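17 de julio de 2018

Hoy me ha dado por la silla. Llevaba toda la semana diciendo que el martes, que el martes, y al final ha sido martes y no me quedaban excusas (bueno, sí, la de la lavadora, pero la he puesto a primera hora y ya). La silla del despacho, la de siempre, la que chirría cada vez que me echo para atrás y que me tiene la espalda hecha un ocho desde abril. O a lo mejor desde antes, pero en abril fue cuando empecé a quejarme en este cuaderno, que lo he mirado.

Lo primero, apartar la mesa, y eso que la mesa no tenía culpa de nada. Pero es que el despacho mide lo que mide, y para tumbar una silla en el suelo hay que mover la mesa, y para mover la mesa hay que desenchufar la lámpara, y detrás de la lámpara estaba todo lo que se me ha ido cayendo este año: dos bolígrafos, un clip gigante, la garantía de la impresora (¡con lo que la busqué!) y una bola de pelusa que daba respeto. Total, que antes de tocar la silla ya había barrido el cuarto entero y sacado la alfombrilla a la ventana.

Luego me he hecho un café. No hacía falta, pero me lo había ganado.

La silla la compré en Tulell cuando me mudé, en aquella liquidación en la que la gente se llevaba las cosas casi puestas. Me costó 94 euros y me pareció un dineral, y la subí yo sola por la escalera en la caja, descansando en cada rellano. Venía con unas instrucciones de dibujitos sin una sola palabra y la monté en una tarde, sentada en el suelo y escuchando la radio. Me acuerdo de que me sobró una arandela. La guardé en el bote de las arandelas, por si acaso, y ahí seguirá con las demás, que ya no sé cuál es cuál.

Estuve a punto de cambiarla, que conste. El sábado pasé por Cosstead a mirar y me senté en todas. En todas, eh, hasta en las de director de banco. Había una Skirkeck preciosa, con reposacabezas y unos brazos que subían y bajaban, y me quedé allí un buen rato dando vueltas como una cría. Pero luego miré la etiqueta y se me pasó. Y además el asiento de la mía está bien, la tela no tiene ni una rozadura, me sabe mal tirar una silla porque haga ruido. Si hubiera que tirar todo lo que hace ruido en esta casa me quedaba sin puertas.

Así que nada, limpieza a fondo. He empezado por arriba, con el aspirador pequeño, por la costura del respaldo, que es donde se meten las migas (sí, desayuno en el escritorio, ya lo sé). Después un trapo con agua y jabón para los brazos, que tenían ese brillo feo de apoyar los codos, y una pasada en seco. Las ruedas han sido lo peor, como siempre. Pelos, hilos, un trocito de celo, y todo enroscado tan fuerte en el eje que he tenido que ir a por las tijeras de las uñas. He tardado 52 minutos con las ruedas, y lo sé porque me puse el podcast largo, el de las islas, y se me acabó justo al terminar la última. Qué asco y qué gusto a la vez.

Y después, lo de debajo, que es donde una no mira en la vida. Todo negro, con sus curvas, sus palanquitas y sus recovecos, y la funda de la columna llena de motitas claras y de roces. Yo juraría que cuando la monté no había tanta pieza. 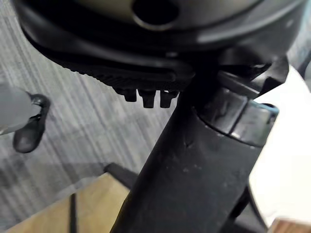

¿Con qué se limpia la columna de una silla de oficina? Con un paño apenas húmedo por fuera de la funda y otro seco justo después, sin echar espray hacia el mecanismo ni tocar el cilindro de gas.

Me lo apunto tal cual porque seguro que el año que viene se me olvida y acabo otra vez buscándolo con las manos sucias. Yo pensaba ir con el limpiacristales Fiore, que lo uso para todo, y lo he dejado en el armario. Para los rincones, un pincel viejo de cuando me dio por la acuarela. Va de maravilla, mejor que la acuarela, desde luego.

De paso he repasado los tornillos con la llave esa en forma de ele, que apareció a la primera en el cajón de los cubiertos (no pregunto). Había tres que bailaban un poco, uno de ellos muchísimo, casi se giraba con el dedo. Los he ido apretando por turnos, un poquito cada uno, como hacía mi padre con las ruedas del coche.

La he puesto de pie, me he sentado y me he echado para atrás despacito. Nada. Ni un ruido. Me he echado otra vez, con más ganas, y un chirrido pequeñito, al final del todo, como de ratón. Bueno. Con un ratón puedo convivir.

La mesa ha vuelto a su sitio, o casi, porque ahora la tengo un poco más cerca de la ventana y me parece que se queda así. Entra más luz y desde aquí veo el toldo de enfrente. La lámpara sigue sin enchufar, tengo que buscar un alargador, que con el cambio no me llega el cable. La garantía de la impresora, a la carpeta azul, que no se me vuelva a perder.

He cenado tomate con atún, de pie en la cocina, de lo cansada que estaba. Tengo las rodillas rojas del suelo y una uña rota. Mañana, si me veo con fuerzas, le toca a la estantería, pero no prometo nada, que hay más de tres baldas con libros en doble fila y solo de pensarlo me entra sueño. Y tengo que tender, que la lavadora de esta mañana sigue ahí metida.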